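Print this page | E-mail this page

Finding the Finger Gap from Wrist Video
Chantal MacPherson, project report, Girnora lab course

Our policy needs to know how far the gripper is open at every step. The hand-held tool we record with has no encoder, so the opening has to come from the video. My part of the project was the estimator, a small Python package called Enix.

The first version looked for the outlines of both finger pads and measured the distance between their inner faces. It ran on 1556 images taken from our recordings. In 1158 of them it returned a gap I could accept against hand labels. Most of the rest failed on dark objects, where the pad edge and the object edge ran together.

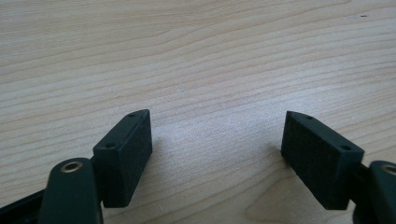

Page last changed: Monday, 4:10 pm

With the pads open over bare wood the outlines are easy to find, but the brass eyelets on the arms turned out to be better marks. They are the only warm-colored parts of the tool. Version two thresholds on color, fits an ellipse to each eyelet and converts the positions to an opening through a lookup table. The right eyelet can be only partly in view, so the fit accepts an arc.

I labeled 150 more images for tuning and kept them out of the test set. Version two recovered 410 -- no, 398 was my first count, before I fixed the crop -- 410 images fewer than I had hoped is not a claim I can make, so I report only the version one score until the labels are checked again.The lookup table is the weak point. It has to be redone whenever the camera mount is moved, and I did it by hand with a ruler.

Next steps are a filter over time and a check on shiny brass-colored objects, which I expect will confuse the threshold.

Comments (2)

Marlene Cloutier: Did you try HSV for the threshold? RGB gave me trouble under the window lights.

Chantal MacPherson: Yes, it's HSV. I'll add the ranges to the readme.

Contact: Girnora lab course office | Copyright Girnora | Back to top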